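Sorting Bricks with a Secondhand Arm: Project Report
Fekstead Shared Workshop, Bench 6
October 22, 2026

Why we did this

The course handout says a tabletop arm can be "trained in an afternoon" to sort small parts. We didn't believe that, and after a term of working on it we still don't. Our goal was to find out how much of the job the arm does by itself and how much is done by whoever sets up the table beforehand.

What we built

The arm came with the workshop. We added a two-finger gripper and a small camera at the wrist, and we put plastic bins on a white tabletop. We named the build Plokden so the log files would have something to be called. The control software is Dredutico, which a former student left on the shared computer with very thin notes. Getting it to talk to the gripper took longer than everything else in this section put together. The cause was a wrong port number in a settings file.

The task is simple to say. Pick up one toy building brick, carry it over a bin, let go.

What we measured

We ran 464 attempts. Before starting we agreed that an attempt only counted as a success if the brick ended up in the correct bin and no one touched anything along the way. An earlier group using the Kuipers bench counted a nudge by hand as a success, and their report looks a lot better than ours will.

We had 67 failures. Most were at the grasp. The fingers closed on a corner, the brick turned, and it dropped during the lift. A smaller share happened at release, when a brick hung on one finger a moment too long and landed on the rim.

That leaves a success rate a little under 86 percent, and we would ask the reader not to get excited about it. Every run used the same table, the same lamp and the same few bricks. In February we moved the lamp to the other side of the bench for one evening and the grasps got so bad that we quit early. Those runs are not in the total. Maybe they should be.

Which way up

The software has no idea whether a brick is right side up. It looks for a patch of color and closes the fingers on it. For dropping things in a bin this makes no difference, so our score hides it completely. For stacking it would matter a great deal, and we think anyone who claims this setup is "nearly ready" for assembly should be asked about it first.

What we would change

We would spend the money on better lighting before buying any more software. We would also replace the finger pads on a schedule, and write down when we did it. We changed ours 2 times and only recorded one of them, so we can't say if it helped. 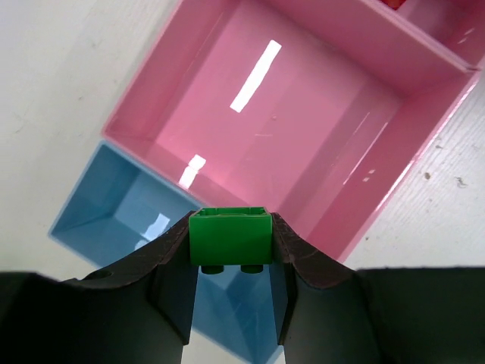 The full log is on the shared computer in the Plokden folder, with the lamp runs kept in their own file. Anyone repeating this should use bricks we didn't.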